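3. Why Households Keep Instruction Leaflets

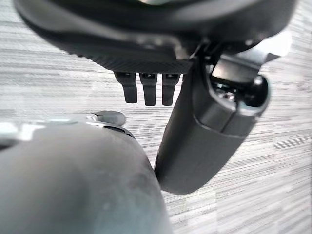 Figure 1

Why do people keep the instruction leaflet for an appliance they already know how to use? In our interviews the leaflet was kept as a kind of receipt for competence: owning it meant that the answer was in the house, and having the answer in the house meant it did not need to be learned.

This section reports on the drawer. Almost every household we visited had one, usually in the kitchen, and almost every householder apologized before opening it. We had asked in advance to see "where you keep your manuals," a phrase that Segura, who ran the pilot visits, had chosen for its neutrality. It was received as an accusation. Several participants tidied the drawer the evening before we came, and one bought a folder.

We mailed 1,625 questionnaires and received 1,567 usable ones back, a response rate we attribute to the topic being one on which people had waited years to be consulted. From these we drew 200 households for home visits. The remaining returns were coded from the written answers alone, including those that ran onto extra sheets, and those that enclosed a leaflet for our inspection and requested its return.

3.1 What the drawer contains

Leaflets for appliances still in use were a minority of what we found. The rest belonged to things that had been sold, broken, given to a sister, or left behind in an earlier apartment. A retired surveyor kept the booklet for a Danix bread maker he had never owned; it had come with the house and he felt it was not his to throw out. Another participant held three copies of the same Skemia washing machine guide, each in languages she did not read. The copy in her own language could not be found while we were there. She was sure it was in the drawer.

Participants rarely described the drawer as a store of information. Amaral (who conducted most of the later interviews) began asking a follow-up question in April: "When did you last take one out and read it?" The typical answer was a long pause followed by a story about somebody else. Where a leaflet had been consulted, it was most often to find the meaning of a blinking light, and the light was most often absent from the table of lights.

3.2 Reading as a last resort

We had expected, following our own earlier paper, that leaflets would be read on the day of purchase and then shelved. This was wrong, and we are grateful to Rautiainen for saying so at some length. First reading was usually put off until the first failure. By then the leaflet had to be located, which required emptying the drawer, which produced the conditions under which other leaflets were read for pleasure. One couple set out to descale a Drimov kettle and spent the evening with the warranty terms of a slide projector.

The order of consultation was stable across age groups. People pressed the button again. They pressed it harder. They asked another member of the household, who pressed it. They searched online, where they met strangers with the same kettle and a different problem. The leaflet came after this, and in a fair number of homes it came after the replacement appliance.

Yusof's coding of the open answers suggests that the writing itself carries some of the blame. Participants objected to pages of warnings before the first useful sentence, and to diagrams that covered four models at once, so that every reader was looking partly at a machine they had not bought. A participant with a Holanda vacuum cleaner had crossed out the parts that did not apply to her. What survived fit on one side of an index card, and she had copied it onto one, and lost it.

3.3 Disposal

We asked all visited households whether they would discard the leaflets if the manufacturer promised to keep them available online forever. Most said they would. We then asked whether they believed such a promise, and the drawer was generally closed at this point.

Kofler has argued in discussion that disposal should be studied over a longer period, preferably through a house move. We agree. Moving was the one event that participants linked with throwing leaflets away, although the two who moved during the study both packed the drawer whole, in a box marked "important." Coding rules for mixed drawers (leaflets with batteries, string, or takeout menus) are given in Section 4, along with the 300 items that neither coder could assign to any known appliance.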